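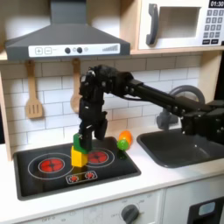 February, evening: the small kitchen

Today I finally finished with the toy kitchen. I write it down now because my hands still smell of wood oil and I want to remember what I did, in case I must do it again next year.

I bought the kitchen second-hand in Breveck, from a family who was moving. They wanted 5 pounds less than I expected, so I did not bargain. It came in two pieces and a bag of screws, and 3 screws were missing. I went to Trương's shop at the corner, where they keep screws in old tea tins, and the man there let me try them one by one on the counter until I had the correct length. He did not want to take money for three screws. I bought a packet of noodles so that I would not feel bad.

The hood was the part I liked from the beginning. It is dark grey and has the right shape, wide at the bottom and narrow at the top, like the one my aunt had above her cooker. On the front there is a white strip with a plus and a minus, two black knobs, and some grey bars that grow taller to the right, like the signal on a telephone. I do not know what the bars should mean on a kitchen hood. Maybe how strong is the air. Dust was sitting in all the corners of it and I cleaned them with a cotton bud and a little vinegar. It took longer than the whole counter.

The wall with the white tiles was worse. Somebody had made drawings on it with a wax crayon, orange and blue, mostly circles. I tried warm water, then soap, then the grey side of an old rubber. At the end it was baking powder on a wet cloth that helped. I had to go slowly near the lines between the tiles. I was a little sorry to remove the circles, they were quite good circles.

After lunch I did the wooden parts. First I wiped the shelf and the side panel, and I let them dry while I drank my tea. Then I rubbed in the oil with a piece of an old pillowcase, very thin. The wood is light and I was afraid that it would become yellow, but it has kept its colour. The tin says to wait one night before the second layer. I think one layer is enough for a kitchen where nothing boils.

I hung up the spatula and the spoon again, under the hood. I tried them first with the spoon on the left, but it did not look right to me, and I changed them. Now the spatula with the slots is left and the spoon is a little farther to the right. In my mother's kitchen it was also like this. I had not thought about her kitchen for a long time – she had a nail for every single thing, and if a spoon was on the wrong nail she noticed it from the door.

The microwave stands on its shelf on the right side. The display says 01:30. At home when I was a child we had no microwave, so for me it is a strange thing to find in a toy, but my neighbour's children would go first to this one and not to the stove. They like buttons. One and a half minutes is a good time for soup, I think, if the bowl is small.

What is still to do:

– a small rag rug for in front, if I have enough wool
– glue a felt pad under the left foot, it scratches the floor
– find more things that can be food

The last point is the difficult one. In the Nerine catalogue there is a set of wooden vegetables, 14 pieces, very pretty, with a carrot that you can cut in halves. It is too expensive for me this month. For now there are two small round fruits and the building blocks. A green one on top of a yellow one can be many things. I thought of peas on polenta, but perhaps it is only a sandwich with too much salad. Children do not ask for a carrot that looks like a carrot, it is more we who want it.

I also looked if I could sew two or three small tomatoes from the red cloth that was left over from the cushions. I cut one circle, put the thread around the edge and pulled it, and it became a thing like a button. I will try again with a bigger circle and more stuffing.

It is past nine and I have not cooked anything for myself. All day long I cleaned a sink where there is no water, and in my own sink the cups from breakfast are still standing. I will make the noodles from the shop, with an egg. Tomorrow the felt pad, and then the tomatoes.

Contact | © Small Rooms Diary | Back to top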